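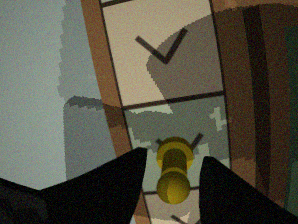
Let the Season End

Hivholm finished its second season in September, and within a day the talk had moved to the third. Would the sister come back? Was the ferry fire an accident? The network had already put out a teaser with no footage in it, only the title and some wind.

I liked Hivholm. I watched all of it, most of it twice. I also think it should have stopped at the end of episode eight, when Inspector Vlachopoulos hands over the keys to the harbor office and walks up the hill. The case was solved. The people who were going to forgive each other had done it. Then came a four-minute scene in a parking garage with a man we had never met, holding a photograph, and the credits rolled over his face.

That scene was written to get a renewal. It's hard to blame the writers for it. A drama on a streaming service gets judged in its first weeks, and a show that closes its story gives the people upstairs an easy reason to move on. So every finale now has a parking garage in it somewhere. I have watched 29 season finales over the past year for this column, and only two ended on the story they had spent the season telling.

The cost falls on the viewer. When a show is canceled after a cliffhanger, the last thing you have of it is a question. Funholm is the one that still bothers me. It was a small, odd comedy set in a failing amusement park, and its only season closed with the owner's daughter opening a letter. We didn't see what the letter said. The show wasn't renewed, and there is a petition with 3,309 names on it asking for one more episode. I signed it. I don't expect anything to come of it, and I no longer recommend the show to friends, which is a shame given how good the middle episodes are.

Elżbieta Zieliński, who wrote three of those episodes, spoke at a screening I went to last spring. There were maybe a few rows of us in a room that seats 500. Someone asked her about the letter and she said the writers had never settled on what was in it. They had three versions and planned to choose later. She was very open about it, and I appreciated that, but it took some air out of the room.

People will say that television has always done this, and it has. Summer cliffhangers sold a lot of magazines. But those shows came back in the fall, most of the time, and you waited a few months. The gap between the first and second seasons of Hivholm was more than two years. The boy who plays the nephew had grown so much that they had to write in a line about it. By the time the answers came I had forgotten some of the questions and had to look up who owned the boat.

My friend Khang Kiều disagrees with me on all of this. He thinks the guessing is the best part. He spent the whole break on message boards working out who Lotix was from the text messages in episode three, and he says those were better evenings than the ones he spent watching. I believe him. But he was guessing about a mystery the show had set up from the beginning, with clues laid out where he could find them. The man in the garage has no clues attached to him. He could be anyone, and I suspect that when they filmed him he was.

What I would like is simple enough. Finish the story you started. If there's another one to tell about the same people, start it in the first episode of the next season, when there is a next season. A good cast and a good setting will bring an audience back. I would have come back to Hivholm just to see what Vlachopoulos does with her mornings now that she doesn't have to be at the harbor by 6.

I'll probably watch season three anyway. I have told two people to start the show this month, and I told them both to turn off the last episode when she reaches the top of the hill.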